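Ticket: Scuffed bin floor, "just replace the liner"
Site: Mandville, returns room
Status: Open (reopened twice)
Priority: Low, changed to Medium, changed back to Low by someone

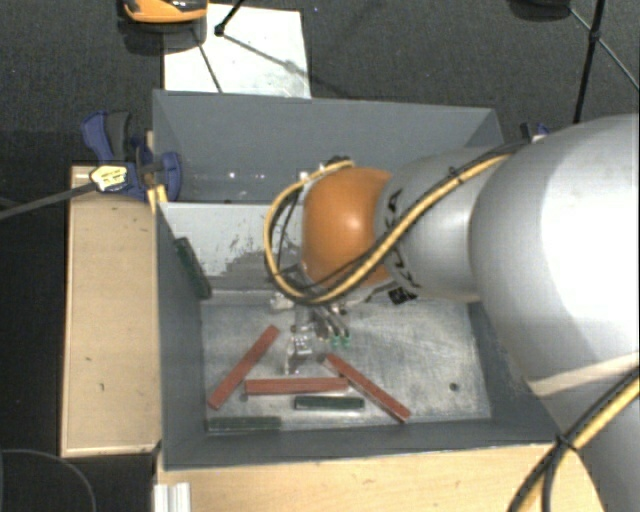
Original report

Items are coming out of the big gray bin with gray smears on them. Mostly white mailers and the pale cartons from the Torkura line. Day shift says it's the bin floor. Purchasing says the floor is worn out and wants to order a replacement liner from Karkeo, who have already sent a quote and a cheerful note saying that scratched floors are "the leading cause" of marked goods. Karkeo sells liners.

I've been asked to confirm so the order can go in. I would like to see some evidence first.

Chaiwat Nilsuwan, site maintenance

Entry 1, Monday, 7:40 a.m.

Looked at the floor. It has pale scratches, smudges, and cloudy patches where it has been rubbed. Granted. It has looked like that for as long as I've worked in this building, and the complaints only began in June. If scratches alone marked the mailers, we'd have had smeared mailers the whole time.

Ran a bare fingertip over the scratches. Nothing catches. A few of them look deep from above and then you touch them and there's hardly anything there.

Wiped one cloudy patch with a dry white rag. Rag came up gray. So something is coming off the floor. Whether it is the floor itself or dirt sitting on top of the floor is a different question, and the Karkeo note doesn't seem interested in it.

Entry 2, same day, 10:15 a.m.

Washed the left half of the floor with warm water and dish soap, rinsed, dried with a towel. Left the right half alone. Put a strip of masking tape on the far wall so I'd know where I stopped, since everyone who walks past has an opinion about which half looks better.

Dry white rag on the washed half: faint gray.
Dry white rag on the unwashed half: dark gray.

Second wash on the left half. Rag came up nearly clean. That's hard to square with a floor that is shedding metal.

Peeled the tape off afterward and wiped where it had been.

Reply from purchasing

Thanks for this. Karkeo's rep says that washing only hides the problem for a while and that the wear will "reactivate." Can we go ahead with the order? The quote is good until the end of the month.

Entry 3

I asked the rep what "reactivate" means and got a brochure. No answer in the brochure. It does have a chart with no numbers on it.

Please hold the order.

Entry 4, next day, start of shift

Test with real stock. Took 42 clean white mailers and ran them through the bin with the left half washed and the right half not. Wrote L or R on the back of each one in pencil according to where it landed. I'm aware that mailers slide. Any that crossed the middle were pulled out and done over.

Result: 29 mailers had a gray mark of some kind. Only 4 of those were L.

I expected a difference but I don't fully trust this one. The right half also gets more traffic, so if something other than dirt is at work over there, this test wouldn't separate the two. Doing it again with the halves swapped.

Entry 5

Washed the right half twice, same soap. Left half had a full day of normal use by then. Ran another batch of mailers. The marks followed the unwashed side.

So the side of the bin doesn't matter much and the dirt does. I'd call that a fairly strong hint. I won't call it proof, and I'd ask day shift to stop saying "it was proven" in the break room, in either direction.

Entry 6, the hole

Someone added a comment that the hole in the right part of the floor is "where the gray stuff comes up from." I can't rule this out by liking or disliking it, so I checked. Put a square of clean white paper over the hole, taped down at the corners, and left it through lunch with the bin out of use. Paper was clean on both faces. Removed it.

The same comment suggested plugging the hole. Please don't plug it until we know what it's for. The drawing I have doesn't say. I've written to Chaiyaporn, who supplied the bin, and asked.

Entry 7, the other panel

A separate complaint has been merged into this ticket and I wish it hadn't been. It concerns the light gray panel at the left, below the far wall, the one with the patchy surface. The claim is that it's the same wear as the floor and should be replaced under the same order.

It doesn't look like the same wear to me. The panel is whitish toward the top and goes darker toward the lower right, with ragged edges to the dark part and small flecks. The floor has scratches and cloudy spots and none of that ragged look. Could be a coating coming away, could be old adhesive from a label, could be plain grime that has been scraped at. I rubbed a corner of the dark area with a soapy rag. A little of it lifted. Most of it stayed. I'm not going to guess beyond that.

Wiped a white mailer across it ten times, firmly. No mark on the mailer. Ugly, then, but I can't connect it with the smears. Splitting it back out to its own ticket.

Comment from night shift

We've been using the spray from the supply closet on that floor since the start of June. The one in the white bottle. It's supposed to make boxes slide better. Should we have said something?

Entry 8

Yes.

Found the bottle. The label says to apply a thin coat, let it dry for 40 minutes, and buff with a clean cloth. Night shift's method was to spray it on and get back to work. I asked where the idea came from and was told a website.

Sprayed a palm-sized spot on a scrap of bare metal from the workshop, didn't buff it, and dusted it with sweepings from under the bench. Stood a mailer on it and dragged it. Gray smear, same look as the returns. A second spot with sweepings but no spray left a light dusty streak that blew off.

This fits the timing and it fits the wash tests. I'd still like to see a stretch of normal work without the spray before anybody says fixed. Asked night shift to stop using it and moved the bottle to my office.

Reply from purchasing

Does this mean the liner isn't needed? Karkeo's rep says sprays of that kind are "usually a symptom of an aging floor."

Entry 9

A spray is a symptom of somebody spraying. I have no reading, test or measurement that says the floor needs replacing. I also don't have one that says it will last forever. It's scratched and it isn't pretty. If the rep can tell me how deep a scratch has to be before it marks a paper mailer, and how he knows, I'll go and measure ours.

Entry 10, steps for cleaning while the ticket is open

1. Take the bin out of use and follow the usual lockout before anyone leans in.
2. Clear out all stock, including the flat pieces that hide against the near wall.
3. Warm water, dish soap, soft cloth. No scouring pads. We have enough scratches to argue over already.
4. Keep water away from the hole. Work outward from it with a wrung-out cloth.
5. Rinse cloth, go over it again, dry with a towel.
6. Dry white rag across the floor in three places. If it comes up darker than faint gray, repeat.
7. Write the result in the log. "Looks good" isn't a result. Tape the rag to the sheet if you can't find the words.

No spray, wax or polish of any kind, whatever the bottle promises.

Comment from day shift

Did the clean this morning. Rag attached. Found one Torkura carton with a gray mark at 11:20 but it may have come in that way.

Entry 11

It may have. Returns arrive dirty, which makes them a poor way to judge the bin. From now on please glance at each pale carton before it goes in and put a pencil tick on the ones that are already marked. Without that we're only counting dirty boxes.

Chaiyaporn wrote back on the hole. They say it is "likely" a drain or a fixing point and that it depends on the version. I've asked which version we have.

Open items

Liner order: on hold. Purchasing has agreed to let the quote lapse.
Hole: waiting on Chaiyaporn. Leave uncovered.
Light gray panel: moved to separate ticket, cosmetic until shown otherwise.
Spray: withdrawn from the supply closet. If there is a second bottle somewhere, bring it to me.
Smears: waiting on the pencil ticks. Next review Monday at the start of shift, and please bring the log sheets with the rags still on them.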